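How do you look after a robot hand?

A robot hand with two fingers is called a gripper. At Harkport our gripper is named Rukirov, and its work is to open doors. Before it tries a real door, we practise in a computer world. The pictures are made by the computer, and in all three the fingers are open.

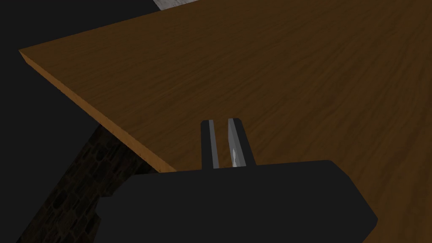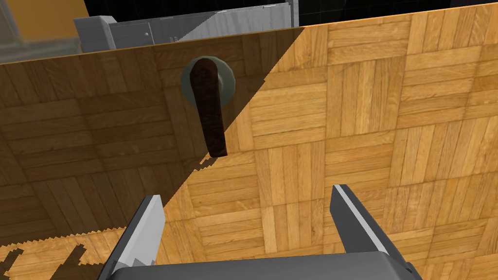
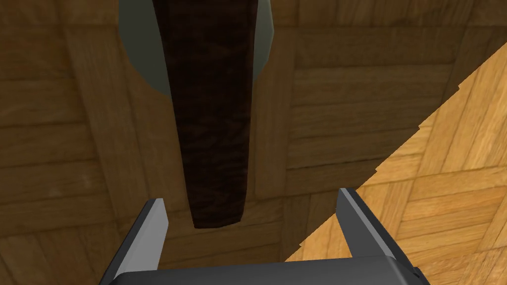 Solomiia Sirko asks whether a gripper in a computer can ever get worn out. It cannot, but the real one can, so both of them need care.

The real fingers have pads. Every morning at 11 we switch off the power and wipe the pads with a soft cloth. Dust makes them slippery, and a slippery pad will slide off a door handle. If a pad has a deep scratch, we take out its 3 small screws and put on a new pad. Our last pair was changed after 2372 grips.

The computer gripper has no dust. Its care is done with numbers - how wide the fingers open, how hard they squeeze. When we change a pad on the real hand, we measure it and type the new thickness into the computer. If we forget, the two hands do not match any more, and the practice teaches the wrong thing.

Then we do 5 slow test squeezes on a piece of foam, and Rukirov can go back to its doors.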